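Flellside Notes
Home | Kitchen | Workshop | Archive | About

Laying a single place setting on a tray
September 3, 2023
By Nadja Steiner

The last post covered shelf spacing. Leopold Koller wrote afterwards to ask how I set a tray for one person, as he eats most of his meals at a desk and keeps knocking the spoon onto the floor. I have changed the layout several times over the years, and the current version is below.

Start with the tray. The usable area is the flat part inside the rim, and it is always smaller than the size on the label. My old one from the Pfister shop was sold as 37 cm long. Inside the rim it loses 2 cm at each end, and the corners are rounded, so a square-cornered napkin does not lie flat in it. Measure the inside before buying anything to go on it.

Rim height matters more than I expected. A low rim lets a spoon handle rest across it and tip. A high rim keeps everything in but makes it awkward to pick up chopsticks, which have to be pinched from above. I prefer a rim just higher than a chopstick is thick.

Next, decide what is carried and what stays put. For a long time I carried everything in one trip: bowl, plate, spoon, chopsticks, cup. A filled bowl of soup in my kitchen holds 400 ml, and with the weight on one side the tray wants to roll toward that hand. I now carry the utensils on the tray and bring the bowl separately, on its plate. It takes two trips. The floor has stayed clean.

The plate under the bowl is there to catch drips and to give the fingers something cool to hold. It should be wide enough that the thumb can sit on it without touching the bowl. Stack the bowl in the center if you can. A bowl placed toward one side of the plate is fine on a table, but it will travel when carried.
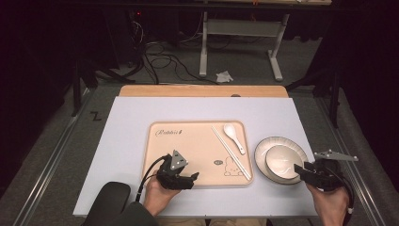 Utensils go on the side of the hand that uses them. I am right-handed, so the chopsticks and the spoon share the right half and the left half stays free for a side dish or a folded cloth. Keep the two close together and running in the same direction. If they cross, picking up one moves the other, and that is how Leopold loses his spoon.

On direction: formal settings put chopsticks parallel to the near edge of the table. On a small tray I find a diagonal easier. It uses the longest available line, which helps when the chopsticks are nearly as long as the tray is deep, and the wrist does not have to turn as far. Try both with the chair at its normal height.

A ceramic spoon of the deep-bowled kind is thick and does not nest with anything. It also slides on smooth surfaces. A thin cloth under it fixes this, at the cost of one more item to wash. I tested a rubber mat from Prondilton for 9 days and gave it up. It held the spoon well and it held crumbs equally well.

The order I use for clearing is the reverse. Bowl and plate go to the sink first, still stacked. Spoon and chopsticks go back on the tray, handles together, and the tray follows. Wipe the inside corner of the rim with a fingertip in the cloth. Sauce collects there and a flat sponge misses it.

Storage: trays stand on edge in the slot beside the oven, spoons go in the shallow drawer, and chopsticks lie flat in pairs. I used to stand them in a jar with the wooden spoons and spent too much time matching lengths.

Leopold also asked about cups. I have not settled that. A cup on the left half works until there is a side dish, and then it has to move off the tray. I have a Giltell mug with a wide base on trial and will report on it when I have used it for longer.

This site uses cookies to remember your display settings. By continuing to read, you accept their use. Accept | Settings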